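Handprint painting without repainting the dining room

Posted 2023-05-14

We had a big handprint session in November for the grandparents' cards, and I'm still finding paint in odd places, so I thought I'd write down how I get a table and walls back to normal afterwards. Our table is a plain white one from Zamitz (it cost me 77 quid second-hand and I'm very fond of it!) and it shows absolutely everything.

Start with a bare table. I used to spread newspaper, but the ink came off on my elbows and then on the table, so now it's one big sheet of paper and a damp cloth within reach. Wipe the wall behind too, if your table is pushed up against one. Plain pale surfaces are lovely to work on, but get down low and look across them sideways, as faint pinkish smudges hide beautifully until the sun comes round.

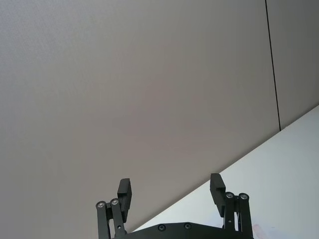
Getting the paint off

Warm water and a squirt of washing-up liquid first, always. I bought the Maltero sponges that come in a bag of 80 and they do the job, though any soft one will. Dab, don't scrub, or you'll just push the red about and end up with a pink table. Reds are the worst for this, I find – they go on looking faded and harmless and then cling for dear life.
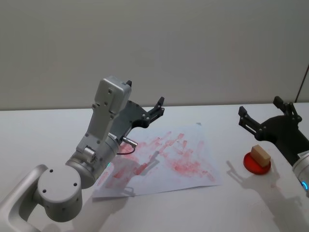 Big paper is worth the extra money, by the way. Little hands never land where you want them, and once the fingers start fanning out in all directions you need the room. If the corners curl, leave the whole thing under a heavy book overnight once the paint is properly dry. My Postma atlas has 398 pages and flattens anything.

Last of all, rinse the sponge before you put the kettle on. I forgot once and it dried like a brick.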